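2025-01-21, shop notebook, bench by the window

Picked the gripper build back up after a week of doing nothing but printing brackets. The second pair of finger arms came off the printer last night and they're much better than the first pair (I bumped the infill up to 80 percent and quit trying to save plastic). Salvador Gouveia had a look and thinks the arms are still a little fat near the tip. He's probably right, but I'm not reprinting them before February!

Firmware side: the Hatovau servo board finally talks to the laptop. Closed position reads 3,050 on the encoder and it comes back to that number every time I squeeze and let go, give or take a tick or two. The old board wandered all over the place, so I'm pretty happy. Still no idea why it wants a reboot after the laptop sleeps – will ask on the Rathore forum. 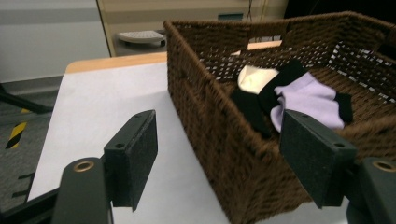
Pads are what I really want to get down on paper while I remember. The first set was bare plastic, and fabric just slid out unless I cranked the grip way up. Now I'm on the fuzzy black facing and I like it a lot. For soft stuff I keep coming back to the lavender sock with the black toe lying partly on the black one, since picking off only the top layer is the part that gets me. Come in too deep and you've got both. Come in shallow and you're pinching air. The brown basket adds its own trouble because of the woven walls, and I want to know if the pad edges snag on the cord when I go in at a slant. My guess is that a rounder bottom corner on the pad would help, so that's the next thing to cut.

Tried 21 grabs before lunch with the Grasden springs in. Three of them brought up both socks, and the rest I'd call decent, though my wrist was doing more of the work than I'd like. Might swap to the softer springs – they're in the drawer under the drill press, in the bag with no label.

To do: round off the pad corners, tighten the left arm, order more M3 screws, email Skunilbridge about the bearing that still hasn't shown up.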